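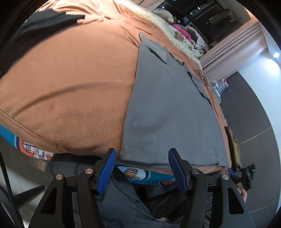

Gray towel on the orange blanket, spare room.

Blog > House > Moving Things Along

We have had the same towels since we lived in Stedport, and this winter I decided to deal with them. By towels I mean everything in the linen closet at the top of the stairs, which holds sheets, pillowcases, two sets of curtains from the old apartment and a tablecloth that fits no table we have ever owned. The closet door had stopped closing in January. I had been holding it shut with a chair.

I counted it all before I started, partly so I could show Nicholas the number. There were 71 separate pieces. Three people live here and one of them is away at school most of the year.

The first thing I did was take everything out and wash what smelled like closet. That took most of a week because our machine is small and the line in the basement only holds one set of sheets at a time. If I did it again I would sort first and wash second. I washed and dried and folded a lot of things I then gave away, though I suppose the people who got them were glad of it.

For sorting I used the bed in the spare room. It is at a better height than the floor and the light is good until late afternoon. I laid each towel out flat, looked at the edges, then the middle, then turned it over. Edges go first on ours. The hem stitching lets go at the corners and then the whole side starts to ravel in the wash and wraps itself around everything else. Thin patches in the middle are harder to see unless you hold the towel up to the window. I had been drying off with a couple of these for years without noticing how little was left of them.

The rule I settled on was two bath towels and one hand towel per person, plus one set for company. Same for sheets: two sets per bed. Nicholas thought we needed a third set for our bed in case of stomach flu. We had an actual discussion about this and he won, so there are three.

Then there is the question of where old linens go. The thrift store in Pendholm will take sheets and blankets if they are clean and have no holes, but they don't want single pillowcases or anything with a stain. They were polite about it. I had brought four bags and came home with one and a half. The animal shelter on the Skondthorpe road was happy with the worn towels, and they will take ones with ragged edges as long as there are no long loose threads. I sat and trimmed threads in front of the television for two nights. They did not want fitted sheets because of the elastic. Call your own shelter before you load the car, as I gather they differ.

What was left after that I cut up. A bath towel makes eight decent rags if you cut off the hems, and I zigzagged the edges of the first batch until I got tired of it. The unfinished ones shed in the first wash and after that they were fine. We are down to one roll of paper towels a month now, where we used to go through a roll a week.

The flat sheets I kept for drop cloths. I have been meaning to paint the back hall since we moved in, and now I have run out of reasons to wait.

I did buy some new things. I replaced four bath towels and spent a little under 20 dollars on each, which felt like a lot while I was standing in the store. I bought plain ones without the woven band across the end. The band shrinks before the rest does and you end up with a towel shaped like an hourglass. My mother told me this in 1998 or so and I ignored her through three rounds of towels.

For folding, I now do thirds the long way and then in half and in half again, with the fold facing out. They stack without sliding. Sheets go inside one of their own pillowcases so the set stays together. I had read about that for years and assumed it was fussy, but it has saved me a good deal of digging. Fitted sheets I still roll into a ball and sit on. I have watched the demonstrations. I can't do it.

The closet closes now. The top shelf has the company set and the extra blankets, the middle shelf is ours, and the bottom shelf has rags in a bin and the vacuum attachments, which used to live behind the bathroom door. I wrote the bed sizes on masking tape and stuck it to the shelf edge so that whoever puts the wash away has no excuse.

The tablecloth is still here. It was Nicholas's grandmother's and it is a nice one, heavy, with a border of leaves. It is too long for our table by a good two feet at each end. I offered it to his sister and she said she had been the one who gave it to us. It went back on the top shelf.

Next is the kitchen drawer with the batteries in it. I'm giving myself until March.

1292 views Shared 2 times 3 comments

Alun Mathias
We did this last year when we moved my dad. Ours wouldn't take pillows at all, not at the thrift store and not at the shelter. Did you have any luck with pillows? I have six in the garage.

Rhodri Owen
The band thing is true. I cut the bands off mine and hemmed them again. They came out short but they're fine for the gym.

Alun Mathias
Rhodri, how did you hem them? My machine won't go through two layers of toweling without skipping.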